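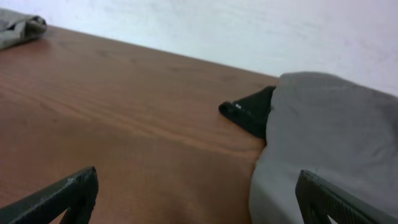
The Gray Pile, and Other Laundry Confessions

Hello again, and thank you for all the mail after the May letter! I had no idea so many of you had feelings about pillowcases. I read every single message (some of them twice, one of them out loud to the dog) and I promise the soup recipe is coming. It just isn't coming this time, for the simple reason that I've been folding.

2022-08-11 is the date at the top of my notes for this one, and the note under it says only "gray, gray, black, why." So let me explain the why.

When we moved into the place on the Isar side of town, I decided we would be a gray household. I'd read something about how restful it is when your linens all go together, and I got very excited and replaced a lot of things at once. Gray throws, gray jersey sheets, gray everything. It was restful for maybe one wash. After that it was just hard to tell what anything was. A soft gray heap on the table could be a sheet, or the big throw, or both of them wrapped around each other, and you don't find out until you've pulled at a corner and kept on pulling. And then the grays don't even match! One of them comes out a plain middling gray and the other has a bit of green in it, and you only notice when they're lying on the same tabletop with a white wall behind them. In the store I would have sworn they were twins.

So now I sort on the table. I used to sort on the bed, which felt sensible, and every night I'd get to bedtime and find the whole lot still there and move it to the chair. You know how that goes. The chair and I had an arrangement for years. The table works better for one very boring reason: we need it for dinner. There's a deadline built in. If the pile is still there when the pasta's done, somebody has to eat standing up, and that somebody is usually me.

The table is wood, reddish brown, with a wavy grain, and I'm fonder of it than is reasonable. It's pushed up close to the wall, so things don't slide off the back when I get going. I give it a wipe first and let it dry properly, and I check for crumbs with the flat of my hand. Skip the crumb check and you will be sleeping on toast. Ask me how I know.

Now for how I do it, because a few of you asked, and because I changed the order this summer and it's made a real difference to my mood.

I start with the biggest thing. I fought this for a long time! It's so tempting to pick out the easy little pieces and feel clever, but the big cloth is lying on top of everything else, and as long as it's there you can't see what you've got. Black things especially. A black sleeve or a black anything will creep in under a gray throw and leave one little flap poking out, and if you aren't looking you'll fold it right into the middle. I once put a throw away in the closet with a T-shirt inside it and spent most of a month accusing the dryer.

These days I look for the tags. Black fabric is hopeless to read, you can't find the neck or the seam or the right side, but a tiny white tag jumps right out at you. I used to cut them all off the minute I got home (they itch, I'm sorry, they do) and now I leave them on anything dark that doesn't touch the back of my neck. Find the tag, pinch it, pull, and the rest of the thing usually follows along.

For the big throw, I don't try to be neat on the first go. I get two corners together, hold them up as high as my arms will reach, give it one good shake and lay it down doubled. Then double again. By then it fits the table and I can smooth it with my forearm, from the middle out. After that I fold it in three the long way and roll it up, and the roll goes on the shelf with the smooth end facing out. Rolling was my sister-in-law's idea and I was snooty about it, and I was wrong, because a stack of folded throws falls over every time you want the bottom one.

The smaller gray things I'm much lazier about. If it's a rag, it doesn't get folded at all. I squash it into a rough bundle, and it goes in the basket under the sink. I had a period of folding cleaning rags into perfect squares, and I'd like those hours back.

A word on washing, since two of you wrote in about it. I keep the blacks and the dark grays together now and run them on cool, inside out if I remember, and the fluffy throw goes by itself. If you put a fluffy gray throw in with black T-shirts, every T-shirt will come out looking as though it's been hugged by a sheep. I've tried the sticky roller and I've tried a damp rubber glove, and the glove is better, and free if you already have gloves. Stroke in one direction only or you just move the fluff around.

As for the detergent, I've switched to the Fenoritz liquid and I like it fine. It doesn't smell of much, and I've come to want that in a sheet. I'd been using the Grasso powder, and it cleaned perfectly well, but I kept finding little pale streaks on the dark things, and my guess is I was overstuffing the drum and blaming the box. If you're a powder person and you're happy, stay happy. I've got half a box left, and the first one of you to come by can have it.

And then there's the question of how many throws a house needs. I did a proper count before writing this, every shelf, the trunk and the back of the car, and the number was 13. Thirteen throws! Nine of them gray. There are a limited number of knees in this house. I've put four in a bag for the animal shelter, and I kept the one with the pulled thread because it's the nicest to sleep under, and no, I won't be taking questions about that.

I also treated myself to one that isn't gray. It's the Ukero one I mentioned last time, the mustard yellow, on sale for 42 dollars, and I circled it online for weeks like a nervous shark before I bought it. I love it. It shows every crumb and every dog hair, and I can find it in the dark, and when it's in a heap with all the others I know exactly which corner to grab. If I could go back and have a word with myself on the day of the great gray shopping trip, I'd say get two colors. Any two! One for the beds and one for the sofa, and you'll never stand there again holding up a corner and wondering what's on the other end of it.

Some bits and pieces before I go. The reader who wanted to know whether jersey sheets pill: mine have, a little, down at the foot end, where my heels are. The reader with the linen tablecloth and the candle wax: freeze it, snap off what you can, then brown paper and a warm iron, and change the paper often. And to everyone who asked about fitted sheets, I fold the elastic corners into each other, get it into something like a rectangle, and put it at the bottom of the stack where it can think about what it's done.

Next letter is the soup, and I've written that on the fridge. Meanwhile send me your own folding order, especially if you start with the small stuff and can defend it. Just hit reply, it comes straight to me.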